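Equipment Planning Progress Report: Assisted Bathroom Tasks, Simulation Stage
Prepared for the Garlow equipment fund by the Privberg project office, Thursday, April 18, 2019

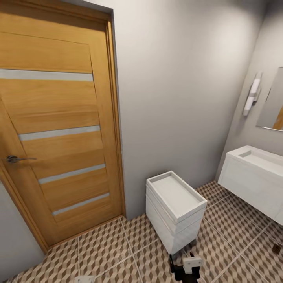
1. Status against plan

The simulation stage is on schedule. The bathroom model is complete enough to support reach and clearance checks, and it is now the reference layout for all sizing decisions in the equipment plan. It contains a closed wooden door with a lever handle, a wall-mounted vanity, a mirror, a small white cabinet and a patterned tile floor with a floor drain. Furniture positions are fixed as of this report. Any later change will be logged with a new layout number so that the reach results can be traced.

No hardware has been bought under this line. The one purchase in the period was a workstation license renewal, charged to the general account and not to the grant.

2. Work done since the February report

The door task has been split into two parts. Pressing the lever and pulling the door are now scored separately, as the two place different loads on the wrist. The February version scored them together and hid the cause of most failures.

We ran 210 simulated trials across three base positions. Results from the position nearest the vanity should be treated with caution. The arm's planned path comes close to the vanity rim there, and the collision margin in the software was left at its default value for part of the batch. Those trials will be repeated before the figures are used in a purchase decision.

Cabinet trials have covered the tray top only. Placing a light object inside the raised rim is working in simulation. The front, where seams suggest drawers or layered panels, has not been attempted and is not needed for the first purchase.

3. Effect on the equipment list

Arm. Two candidates remain. The Ilden arm has the longer reach and would serve the door and the cabinet from a single base position. The Illés arm is shorter and would need the base to move between tasks, but its controller already works with our software. We have asked both suppliers for written quotes that include delivery, the controller and one year of support. Only the Ilden quote has come in.

Gripper. We plan to keep the two-finger type. The lever handle does not call for a special tool, and a second gripper has been removed from the list. The mounting bracket will have to be bought or made to match whichever arm is chosen — the bolt patterns differ.

Mobile base. Deferred. A fixed stand on locking casters is enough for the first test period. The stand must sit level on tile, and the supplier has been asked to confirm the adjustment range of the feet.

Mock-up room. We still intend to build one wall with a door and one wall with a vanity in the Privberg test bay. A full room is not justified at this stage. The floor drain will be reproduced as a shallow recess, mainly to check caster placement.

4. Budget position

Committed: none.
Reserved for mock-up materials, stand and bracket: $3,435.
Arm and controller: to be set once both quotes are in hand.
Contingency: unchanged.

The reserved amount covers the door set, lumber, wall board, tile, a basic vanity and the stand. It does not cover electrical work in the test bay. The building office is pricing one additional circuit, and we expect to ask that this be met from the contingency line.

5. Open risks

Delivery time is the main one. The Ilden quote gives 18 weeks from order, which would use most of the float in the schedule. If the Illés figure is similar, we will order the stand and mock-up materials first and start on the structure while waiting.

Friction and handle stiffness in the model are estimates. A real lever may need more force than the value we used. We will measure two or three door sets with a hand gauge and rerun the door trials before fixing the payload requirement.

The mirror has not been tested as a source of camera error. It reflects the wall and part of the door wood in the current view, and depth cameras may read this badly in the real room. We have left the camera model open on the equipment list for that reason.

6. Requests to the fund

Approval to release the reserved amount for the mock-up, stand and bracket ahead of the arm order. The bracket portion would be held until the arm is selected.

Agreement to extend the quote comparison by 30 days. The Ilden price remains valid through that period.

7. Next steps

Repeat the vanity-side trials with the corrected collision margin.
Measure handle force and update the model.
Obtain the Illés quote and complete the comparison table.
Send the fund a purchase recommendation, with the revised reach results attached.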